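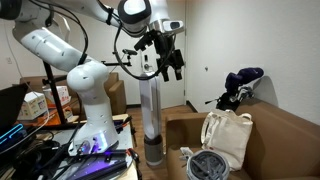 Bladeless fan standing on the floor beside the workbench.

December 16, 2019
By Merike Kļaviņa

Ticket: heating in the Onlow back room drops out in the afternoon

Reported by Kadri Dzene. The wall heater comes on in the morning, runs for about 3 hours, then shuts off and will not restart until the next day. The front room is on the same breaker and has no trouble. First noticed in October, when the heating went back on after the summer.

Checked so far:

Breaker not tripped. Voltage at the heater outlet reads 230 with the heater off and barely moves with it on. Ruled out the supply.

Thermostat is the old Vundden dial type. Set it to maximum and left it there. Heater still quit after lunch, so it isn't just reaching the set temperature.

Took the front cover off. The lower intake grille was packed with lint, all the way across. Vacuumed it and the fins behind it. Ran longer the next day but still cut out before closing.
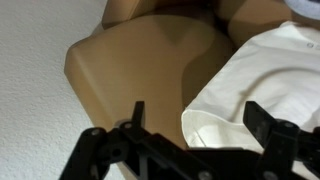
Called Skalach, who handle parts for this model. They said the thermal cutout can get weak after it has tripped many times, and then it opens at a lower temperature than it should. Resetting it means cutting power at the wall for several minutes, which explains why Kadri always found it working in the morning: the back room circuit is switched off overnight.

Ordered 2 cutouts, one as a spare. Old part number is on the inside of the cover, right side, hard to read without a flashlight.

Kadri, please keep the intake clear until the part is in, and switch off at the wall if it quits again. Don't turn the dial up and down, it has no effect on the cutout.

Status: waiting on part. Ķēniņš has the key to the breaker cabinet if I'm out.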